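Home Study Safety Checklist, With Our Comments

We passed our home visit on the second try, and I'm so happy to finally share the list we worked from! Our agency, Flodine, hands out a two-page version. The comments under each item are mine, written the week after, while I could still remember what the social worker looked at and what she walked right past. Your state may ask for more, so check your own packet first.

OUTSIDE AND ENTRY

House number easy to read from the street: Yes
Ours was hidden behind a shrub. Ten minutes with the clippers and it looked great.

Steps and railings solid: Yes, after repair
The back railing wobbled on the first visit. She shook it hard, so shake yours too!

Pool, pond or hot tub fenced: N/A
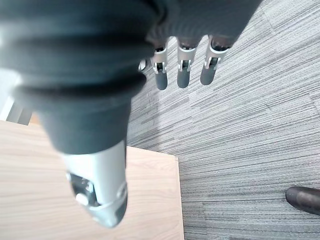
KITCHEN

Fire extinguisher, charged and within reach: Yes
Check the needle. Ours had been sitting under the sink since we moved in, and it was in the red.

Cleaning products locked up: Yes
We used magnetic latches from Tanguy and I love them. You can't see them from outside, and they took one Saturday morning to put on, with plenty of breaks for coffee.

Knives out of reach: Yes
High shelf, in a box with a lid.

Hot water at the tap 120 degrees or lower: Yes, second visit
This was one of the two things we failed on! We turned the heater down, waited a day, and tested every faucet with a cooking thermometer.

BEDROOMS

Child has own bed: Yes
A twin, set up and made. We had it still in the carton the first time (yes, really) and she needed to see it standing.

Window opens for escape: Yes
Try it with one hand. The paint had stuck ours shut.

Dresser and bookcase anchored to studs: Yes
The Plinudwood dresser came with straps in the drawer. It cost us $300 and it's the sturdiest thing in the house.

Cords on blinds tied up or removed: Yes
We went cordless in every room.

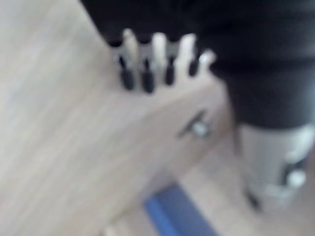 ALARMS AND MEDICINE

Smoke alarm on every floor and in every bedroom: Yes
Press the button on each one while you walk around. We replaced two.

Carbon monoxide alarm near bedrooms: Yes

Medicine locked, vitamins included: Yes
Vitamins count! So do cough drops, at least with our social worker.

Firearms: None in home
You still sign the form.

PAPERS TO HAVE READY

Pet shots up to date: Yes
Faris, our very large old dog, got his own line in the report and behaved beautifully.

Escape plan drawn and posted: Yes
Hand-drawn is fine. Ours is on the fridge.

Emergency numbers by the phone: Yes 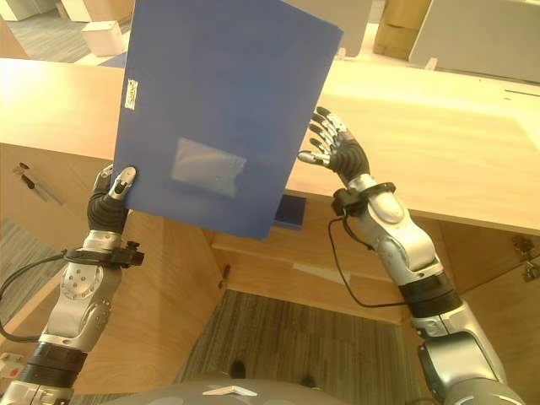 Background checks back for all adults: Yes
Start these early. Ours came in March, weeks behind everything else.

COST OF FIXES

$400 all told, not counting the dresser. Another $50 went to the return visit.

STILL OPEN

Gate at the top of the stairs. Only required for under-threes, but we're putting one in anyway, and I'll add a comment once it's up.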